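ok thread time. we finally have numbers on handheld gripper data vs teleop and I'd rather dump them here than wait for the writeup

short version: 815 demos by hand, 208 by teleop, same breakfast tasks, same arm at test time. hand data wins on most of it. not all of it

the question was pretty narrow. if you collect with a gripper in your hand and no robot anywhere near you, how much of that survives when a real arm has to do the motion? people have strong opinions. we had strong opinions too and half of them were wrong

setup: two collection spots, one at Clolden and one at Araya. same script, same list of tasks, different people, different tables. training code is our own fork, we call it Gurnach, it will get released when somebody cleans up the config files (me. it's me)

metric is dumb on purpose. 60 test runs per task, success or fail, one person judging who didn't train the policy. no partial credit. rice on the table = fail

first result – speed. hand demos are much faster than teleop, no surprise. but the policy picks up the speed too, and the arm can't always keep up. first round we just let it run and it flung things. second round we slowed the playback and success went way up

so if you try this, check your arm's velocity limits BEFORE you collect 815 of anything. we did it in the other order

second result – tracking dropouts hurt more than I thought. we lose pose when the gripper turns quick or gets up close to something big and plain. early on we kept those demos and patched the gaps by interpolating. bad idea. throwing them out beat patching them every single time, even with a smaller training set

third, the one I care about. scooping. the spoon has to stay level after it comes out of the pot and the fingers only hold it by the handle, so any slip turns into tilt. teleop people go super careful here and the demos look great. hand people go quick and sloppy and the demos look awful
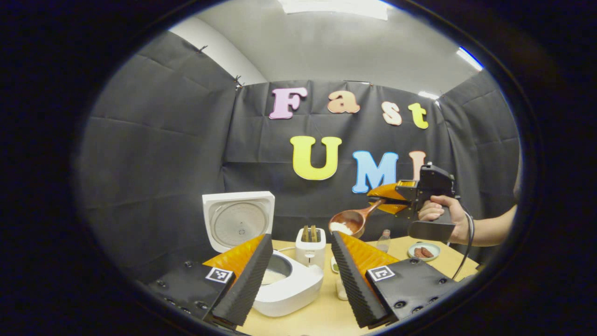 and the sloppy ones trained better! my guess is they contain recoveries. spoon tips a bit, wrist corrects, keep going. the careful teleop demos never show the policy what to do when it's a little off. that's a guess, we havent isolated it yet

where teleop won: anything with a hard push. closing a lid, pressing a lever down. your hand just leans into it and there's no force signal in the recording, so the policy gets to the right spot and then sort of pets the lid

Candix soft pads vs the stiff ones we used before: no clear difference on rice, better on anything round. only compared them on two tasks so don't quote me

next up is 200 more demos with deliberate mistakes in them, to see if teh recovery thing is real. starting in September if the table is free

will post the per-task table tomorrow, need to fix the axis labels first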